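3.2 Exposure of the roof panels

Clay and recycled-polymer tiles were fixed to two test roofs at Clernbridge, both pitched to the south, and left in place through August. Each panel carried 200 tiles – enough to include a full ridge and one valley.

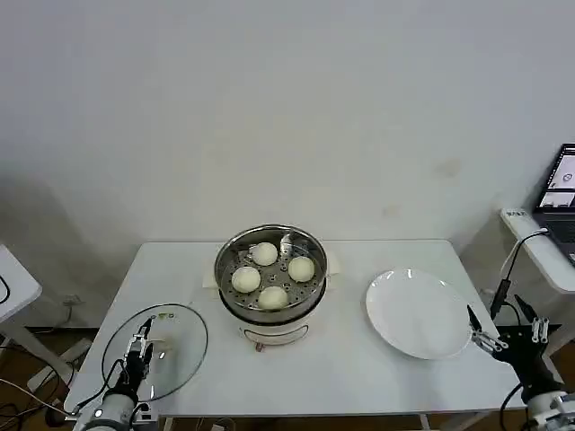 Slipped or cracked tiles were recorded every Friday by the same observer. The polymer panel needed wider gaps at the side laps, as Katona had advised for the earlier Flornance trial. Underlay and battens were the same on both roofs.

Figure 4. Steamer with four buns and an empty plate.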